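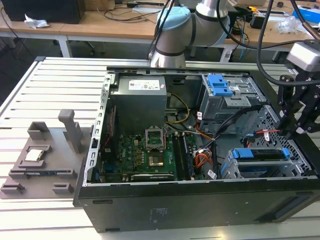
## Re: [Erraji-Werkstatt] Dell-Tower, Reihenfolge beim Zerlegen

Andor Orbán schrieb um 14:20:

> Ich habe im Lager noch Dell-Tower stehen, die nach Hundau sollen. Muss die CPU vor dem Speicher raus oder danach? Im Ablauf von Drelora steht dazu nichts. Und was passiert mit den Grafikkarten?
>
> Andor

Hallo Andor,

die Reihenfolge CPU/Speicher ist technisch egal. Ich lege das Gehäuse auf die Seite, ziehe den Netzstecker, drücke den Einschalter und warte 60 Sekunden. Danach Seitenwand ab.

### Sockel und Speicher

Bei uns gilt: Kühler, CPU, dann RAM. Der Prozessor kommt sofort in die Schale, und der Sockel bekommt eine Schutzkappe, bevor jemand weiter am Board arbeitet. Im Bild steht der Halterahmen noch hochgeklappt über dem leeren Sockel, die vier Speicherbänke sind ebenfalls leer; in diesem Zustand fehlt nur noch die Kappe. Kein Werkzeug über den offenen Kontakten ablegen. Module an den Kanten anfassen und in antistatische Beutel stecken, höchstens 2 pro Beutel.
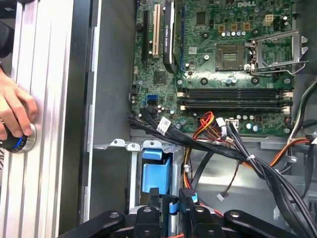 Grafikkarten gehen nicht mit nach Hundau, sondern als eigene Position an Graro. Erst die Schraube am Slotblech lösen, dann die Verriegelung am Steckplatz, dann gerade nach oben ziehen. Die NVIDIA Quadro neben dem hellen PCI-Slot also getrennt erfassen, mit der Bezeichnung vom Aufdruck. Sammelposten »Grafik, diverse« wurden im März zurückgewiesen. Die Liste hat derzeit 132 Zeilen, bitte unten anfügen und nicht sortieren.

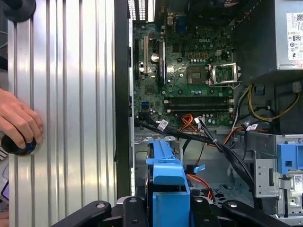
Pufferbatterien müssen vor der Abgabe raus, auch wenn das Board komplett weitergeht. Kunststoffhaken verwenden, keinen Schraubendreher. Die Knopfzelle sitzt rechts neben dem langen beigen Steckplatz, direkt an der schmalen Erweiterungskarte; mit ausgebauter Karte kommt man besser an die Klammer. Pole abkleben, Sammelbox zu.

Festplatten bleiben im Schacht, bis die Löschung unter Vorgang 1495 protokolliert ist.

Offen ist bei mir noch, ob Hundau die Netzteile mit oder ohne Kaltgerätekabel will. Bitte dort nachfragen und die Antwort an die Liste schicken.

Gruß
Werkstatt Erraji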